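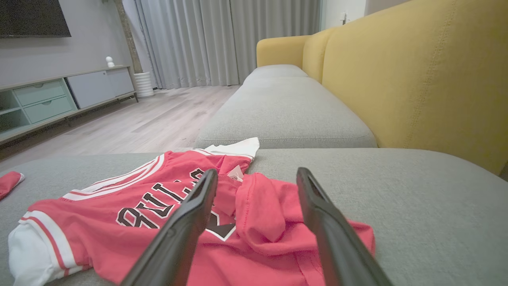 6 min read

Most budgets for a first gripper arm start with the arm, and I think that is the wrong end. The arm is the number the vendor wants to talk about. Start with one job you want done and price everything that job touches. Say the job is clothes. A basketball jersey crumpled on a gray sofa cushion, BULLS lettering upside down to the gripper, a fold of red fabric bunched up between two long black fingers: every vendor I've met will tell you their hardware can pick that up, and very few will put a number on how often.

I've planned three of these purchases, two for the workshop in Allomstead and one for a friend's company. I was over budget on the first by an embarrassing amount. What follows is the method I use now. It's slow and it annoys salespeople.

Step 1. Write the job in one sentence

"Pick up clothing from a sofa seat and drop it in a bin." Fine. "Household tidying" is not a job, it's a brochure. If you can't say what gets picked up, from what, and where it goes, stop here and keep your money.

Under the sentence, write the worst item you expect. For clothes I list anything slippery, anything with sleeves, and anything lying partly over the edge of a cushion.

Step 2. Get the quote broken into lines

Ask for the arm, gripper, fingers, wrist camera, mount, controller, software and shipping separately. Farouk sent me a single bundled price twice before I got a proper list. When the list came, the spare fingers weren't on it at all.

Fingers wear. Find out what a replacement pair costs, how long it takes to arrive, and whether you can swap it yourself. The pair for our Isby gripper is $382 and took 8 days to show up. I now put two spare pairs in every budget, and if the vendor says I won't need them, I ask for that in writing. So far I haven't got it.

Step 3. Price the hours

This is where budgets go to die. Someone has to mount the thing, calibrate the camera, reset the clothes between tries, and sit there watching. For soft items the resetting alone eats the day. A block picked up and put back is the same block. A shirt is a new shape every time.

Take the setup time the vendor gives you and double it. Then add a line for resets, at a real wage, for the whole trial - even if you're the one doing it and you think your time is free.

Step 4. Ask for a trial in your own room

Demo rooms are kind to robots. Yours has closed curtains, shiny floors, a sofa back on one side that the wrist might bump. Measure the reach you need on your own furniture and send those measurements before anybody ships anything.

Bring your own clothes too. Flurano wanted to use their test towel. I've seen the towel. It's a very cooperative towel.

Agree on the number of tries ahead of time, and agree that all of them count, including the ones where "the lighting was off."

Step 5. Read the software terms twice

Look for yearly fees, per-seat fees, and whatever happens when you stop paying. One quote I got had the first year free and the second year at a price "to be confirmed." I treat anything unconfirmed as the highest figure I can imagine, and I'm sometimes low.

Step 6. Hold something back

I keep a fifth of the total unspent until the arm has been running for two months. If you can't afford the purchase with that held back, you can't afford it. Renting is worth a look at this point, though check who pays for damage.

And compare the final total with paying a person to do the job. Do it on paper. I've killed one project that way and don't miss it.

Comments (3)

Parveen Memon
Agree on spare fingers. Our vendor's were back-ordered until May and the arm just sat there. Would you still budget two pairs if you only handle soft stuff?

dockside_dan
A bit harsh on bundles. We saved real money on ours, and support was better when everything came from one place.

tmk
What did you do about cables? Ours cost more than the mount and weren't on any quote.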